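Share 105 | Print this page | E-mail to a friend

Why does a desk get so messy?

Hi kids! Quick one today – desks. Grown-up desks. They start out clean and then stuff just sort of lands on them. A drink. A cup. Papers. More papers. Cables that get all knotted up like spagetti.

Scientists don't need a special word for this. It's clutter. It happens when things come out and don't go back.
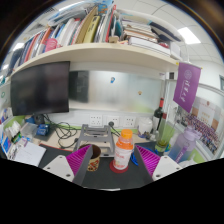
Lempi Hakala wrote in to say that her desk gets messy even when she is away from it, and could it be the cat? Could be, Lempi! Cats love papers.

So what helps? Give every thing a home. Books go on a shelf, standing up, so you can read the spines. Cups and bottles go on a coaster. Why a coaster? Cold drinks get wet on the outside – tiny drops of water from the air – and the drops run down and make a ring. Bad news for homework.
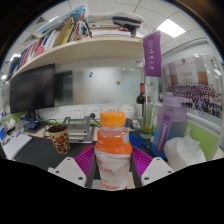 Books up on the shelf, orange drink down on the desk.

Now the big one. Drinks and computers. Do not mix!! One spill gets in the little gaps and that's that. Screw the cap back on after evry sip. Takes 2 seconds. An open cup is harder, no lid, so keep it well away from your elbow.

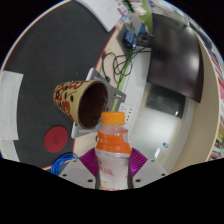
And when the drink is all gone? Rinse the bottle, cap back on if your town says so, into the recycling. Then pick up five things and put them home. Just five. Tomorrow five more.

Print | E-mail | 2 comments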